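Search this site: Enter keyword or phrase

Feng shui of the kitchen table

Table placement lore, also called table reading or the Trinder rules, is a loose body of household advice about where a dining or kitchen table should stand, what should be left on it between meals, and how these choices are said to affect the health, savings and temper of the people who eat there. It borrows from feng shui, from older European table superstitions, and from modern decluttering manuals. No controlled study has found that any of its central claims hold up, and several of its supposedly ancient rules can't be traced further back than a single paperback.

Origins

Supporters usually describe the practice as centuries old. The evidence for this is thin. Some of the separate beliefs do have a long history: spilled salt as bad luck, shoes on the table as an omen of death, and the unease about seating thirteen people are all well recorded. What is missing is any early source that ties them together into a system with directions, zones and remedies.

The first work to do so appears to be The Settled Table, a 217-page guide by Gerardo Castillo, a furniture salesman from Tulport. Castillo wrote that he had learned the rules from "the old households of the coast" but named none of them. Rosalinda Yap, who later searched parish records, cookbooks and household diaries from the same area, looked through 305 items and found no mention of table zones in any of them. Castillo's defenders replied that the rules were passed on by word of mouth, a claim that can't be checked either way.

The name "Trinder rules" comes from the Trinder furniture showroom, where Castillo gave evening talks. The showroom sold tables.

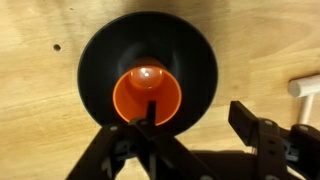
Main claims

The best-known rule divides the tabletop into four zones, said to govern money, rest, friendship and work. Objects are supposed to strengthen or weaken the zone they sit in. Round objects are held to be good for money in Castillo's book, bad for money in the later Letby pamphlets, and neutral in most online versions. Teachers of the practice have offered several ways to explain the disagreement, among them the idea that the zones turn with the seasons and settle again in August.

A second rule concerns empty vessels. A bowl left out with nothing in it is said either to "invite" good fortune or to "announce want," depending on the teacher. Reynaldo Talavera, a folklorist who has written two critical essays on the subject, notes that a rule with two opposite readings will always seem correct to somebody looking back on a good or bad month.

A third rule says that a table should never be placed in line with a door. This one is close to a common feng shui teaching and may have been taken from it. It can also be defended on plain grounds, as a table in line with a door is easy to bump into. 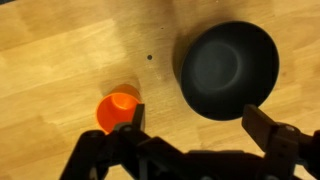
Testing the claims

The only known attempt at a test was run by Ramil Agbayani, then a psychology student at Cortés College. He asked 20 households to rearrange their tables according to Castillo's book and another 20 to follow a set of rules he had made up that afternoon. After one month both groups reported sleeping a little better and arguing a little less. The two groups could not be told apart.

Agbayani was careful about how far this could be taken. The samples were small, the answers came from the families themselves, and people who have just tidied a room may feel pleased about it for a while. Followers of the practice have cited the study as proof that it works, usually leaving out the second group.

A larger survey promoted by consultant Benjie Evangelista is quoted more often. It collected 445 replies, nearly all of them favorable. The forms were handed out at the end of paid workshops, and no answers were gathered from people who had left early or never signed up.

Commercial use

Home visits, workshops and "zone cloths" printed with the four areas are still sold. Prices vary widely. Talavera has pointed out that the remedies on offer tend to be things the consultant has in stock, and that moving a table back to its old spot, which costs nothing, is almost never advised.

Filed under: Household folklore | Disputed practices | Furniture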